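Loubna Berrada
@loubnaberrada
4/21/22

Thread on house rules for two-arm cells. We rewrote ours at Wimon this spring and a few people asked to see them. These are for small arms on a tabletop handling cloth and household items. They don't replace your risk assessment or whatever standard your site works to.

1/ Write the rules for the person who comes in on Monday and has never seen the cell. Our old sheet was 11 pages and lived in a binder. The new one is 2 pages and hangs on the door.

2/ Stop button first. Before anything is powered, the operator puts a hand on it, presses it, and checks that both arms report stopped. Then reset. Do it at the start of every shift and again after anyone has been inside the enclosure.

3/ One person owns the cell at a time. Their name goes on the board. If you want to reach in, you ask that person, even if they are standing right next to you and not doing much.

4/ Shared space. Two arms that can reach the same spot will sooner or later try to be there together. We set a minimum gap between the grippers in software and we don't let people turn it off to save a demo. If a task needs them closer, the task gets its own settings file and a second person signs it.

Our sock and hanger task is one of those. The grippers come together right by the hanger, and there is cloth on both sides of it.
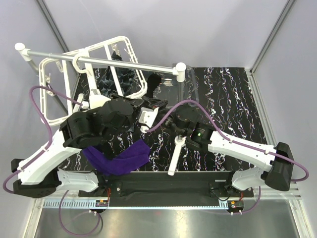

5/ Cables. Look at them before you look at anything else. Move each joint slowly to both ends of its travel and watch the cable the whole way. You want enough slack for the wrist to turn and not so much that a loop can catch on a rack or a clip. Clip it to the link. Replace a missing clip the same day.

6/ Loose cloth. Keep it away from the joints when you set up. Cloth over the front edge of the table goes back on the table before the next run. If a gripper pulls and the cloth doesn't come, stop and go look. Don't raise the force.

7/ Small parts go in a bin. Clips, pegs, screws, all of it. Check the tabletop and the floor of the enclosure at the end of the shift.

8/ Speed. New task, new object or new operator means slow speed for the first 90 minutes. We used to say "until you feel comfortable" and that meant something different to everyone.

9/ Log the stops. Every one, including the boring ones. Time, task, what touched what. We have 900 lines now and I use it more than any other file. Most entries are cloth snags. Second is cable, which is how rule 5 got so long.

10/ Changes to the fixture count as changes to the cell. If you move the rack or swap the hanger for a different one, run the slow check again. People skip this more than any other rule, me included.

11/ Review date. Ours is September. Whoever ran the cell most that quarter reads the sheet out loud next to the machine and we cross out whatever no longer matches.

Someone at Hevent asked if we use light curtains. On the big cell, yes. On the tabletop ones we use the door switch and the speed limit. Your assessment may come out differently.

Replies are open. I would like to see how other shops word rule 4, because I'm still not happy with ours.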